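Grasberg Working Papers on Play and Early Learning
Posted 11th April by the Latalard play materials group

4. Does plate color tell children where the food goes?

Sellers of toy food sets often claim that colored plates teach sorting. We doubt it. The claim assumes that a child sees a red slice, looks for a plate that suits it, and puts it there for that reason. Over the June sessions we logged 779 placements with the Jara set, and in 337 of them the food ended up on the plate closest to where it had been lying. A child who picks the closest plate may be sorting, or may just have short arms.

The layout makes this hard to settle. Our plates differ in size as well as color, and a big plate is an easier target than a small one. Figure 3 shows the problem well enough: the watermelon slice is on the large pale green plate, and the mint-green plate behind it is smaller. Anyone who wants to read "green for fruit" into that is free to do so -- we would want to see it happen again with the plates swapped.
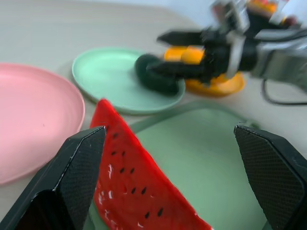

Figure 3. Toy watermelon slice on the large pale green plate, with pink, mint-green and orange plates nearby.

4.1 Two greens, one word

Earlier work with the Privik cards scored any green plate as "green." We think this was a mistake. Pale green and mint are close enough that adults in our own group mixed them up when coding from notes, and we had to go back over 100 entries. If the coders can't keep the two apart, a score that depends on children doing so isn't worth much. We report the two plates separately from here on, and we make no claim about color preference until the size question has been dealt with.

Reader comments

plainoldblocks: So why not buy plates that are all the same size? Seems like an easy fix.

tmr_preschool: My class puts everything on the pink one. No theory, they just like pink.

Contact the Grasberg papers desk | Copyright Latalard | Back to top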